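T-shirt Flokamar, manches courtes, coloris crème
Réf. 3018 — collection Drostimberg

Un petit coup de cœur de la saison ! On cherchait depuis longtemps un t-shirt clair qui ne soit pas un blanc triste, et ce crème-là est très doux à l'œil, il va avec tout : un jean, un short, un vieux pantalon de rando. La coupe est simple, le col tombe bien, et le dos est resté uni, sans rien d'imprimé.

Devant, juste un petit logo sombre en haut de la poitrine, CAMP LIFE, avec son triangle — tente ou montagne, les avis divergent à l'atelier. Miyuki Kaneko l'a dessiné et refuse de trancher.

Matière et entretien
Jersey de coton, lavage à 30 degrés sur l'envers, séchage à plat. Il se froisse un peu, comme tout bon coton, et un coup de fer tiède suffit (évitez le logo !).

Tailles
Du 6 ans au 14 ans, puis du S au XL. Il taille normalement. Si vous hésitez entre deux, prenez la plus grande, il est encore plus agréable un peu ample.

Disponibilité
En stock, expédié sous deux jours. Le réassort du XL est attendu en juillet.
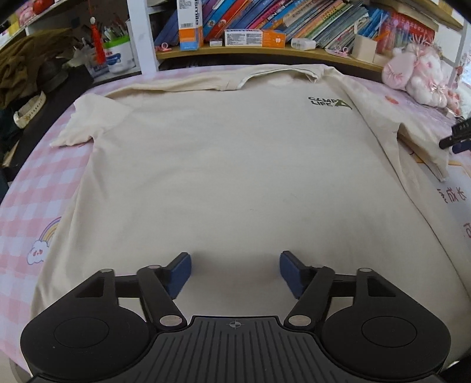
Dans la même collection
Sweat Markus, réf. 417
Bob Nikolaidis, réf. 13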